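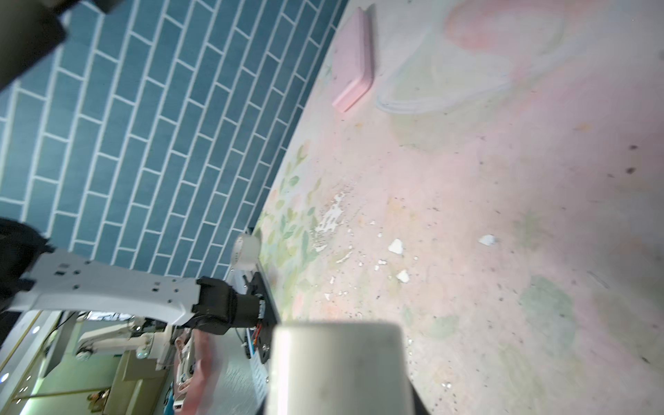

Table Clearing and Wiping Assistant (part-time)

Livitz, Walix Building, ground floor
Posted Fri 27 May
Hours: 16 a week, mornings
Start: June

Livitz is looking for a part-time assistant to clear, wipe and reset the tables in our tea room and in the craft room next to it. The tables are in use most of the day, first for breakfast and then for paper and clay classes, and they need to be properly clean between one group and the next. The post is permanent after a trial period of four weeks.

What the work involves

You will start by setting out the tea room before we open. After breakfast you clear the tables, sort what has been left on them and wipe down. The craft room follows, and that takes longer. A table in there can have white scraps and flakes all over it as well as crumbs and dark specks, and a box or a clear plastic lid left behind among them.

Our pink flowered tabletops need more care than the plain ones. Small bits are hard to see against a printed pattern, especially where the green leaves are close together, so you need to look at the surface from the side as well as from above. Run a dry hand over it before you say it is done.

The usual order is:

Take off boxes, lids, trays and cups. Anything that belongs to a class goes on the class shelf, with its lid.
Pick up the larger scraps by hand. Paper goes in the paper bin, everything else in general waste.
Brush the crumbs and flakes into the pan, working away from the wall. Brushing towards the wall pushes them into the gap behind the table.
Wipe with a damp cloth, then a dry one.
Wipe the wall tiles along the table edge. The grout is white and shows marks, so use the soft brush on it, never the green scourer.
Sweep underneath.

If flakes are stuck down, lay a damp cloth over them for a few minutes and try again. Do not scrape. The printed tops scratch easily and we have already had to replace one. If you think the surface itself is lifting, leave it alone and write the table number in the book by the sink.

Clear plastic lids get thrown away by mistake more than anything else, as they hardly show on a pink table. Please check for them before you fold up a paper cloth or empty a tray. They are washed by hand in warm water and put back with the box they came from.

Once a week you will also refill the soap and paper towels, wash the cloths and go through the lost property basket. The assistant does not cook or serve, and does not look after the classes.

Who we are looking for

You do not need to have done this kind of job before. We will show you how we do things over your first three mornings. We would like someone who:

can be on their feet for a four-hour shift and lift a stacked tray
notices small things and will go back over a table if it needs it
can work alone for part of the morning
is polite to customers who are slow to leave
arrives on time, as there are only 20 minutes between the last breakfast and the first class

Experience in a café, school or nursery would be useful. A food hygiene certificate would be too, but we will pay for the course if you do not have one. Please tell us if you have a skin condition or an allergy to cleaning products. We use an unscented washing-up liquid on the tables and can supply gloves in any size.

Hours and conditions

Four shifts a week, 8.30 am to 12.30 pm, Tuesday to Friday. There are no evening shifts. Extra hours come up in the school holidays, when the craft room runs classes in the afternoon as well, but you are free to turn them down.

Pay is hourly and goes into your bank account at the end of the month. The rate is on the application form. You get paid holiday, an apron, and breakfast from the tea room menu on the days you work. There is a locker for your things and a covered place for bicycles at the back. The 2 bus stops outside.

How to apply

Pick up a form at the tea room counter or ask for one by post. A CV is welcome but not required. On the back of the form, please write a few lines about any cleaning, kitchen or tidying work you have done, paid or unpaid, and say which mornings you could come in for a trial.

The trial lasts one hour and is paid. You will clear and wipe two tables with Laurier Friesen, who runs the craft room, and there will be time afterwards to ask questions. Wear flat closed shoes. We provide the rest.

Completed forms should be marked for Areti Psarras, tea room manager, and handed in at the counter. Trials will be held in the first half of June and everyone who applies will get an answer, by phone or by letter.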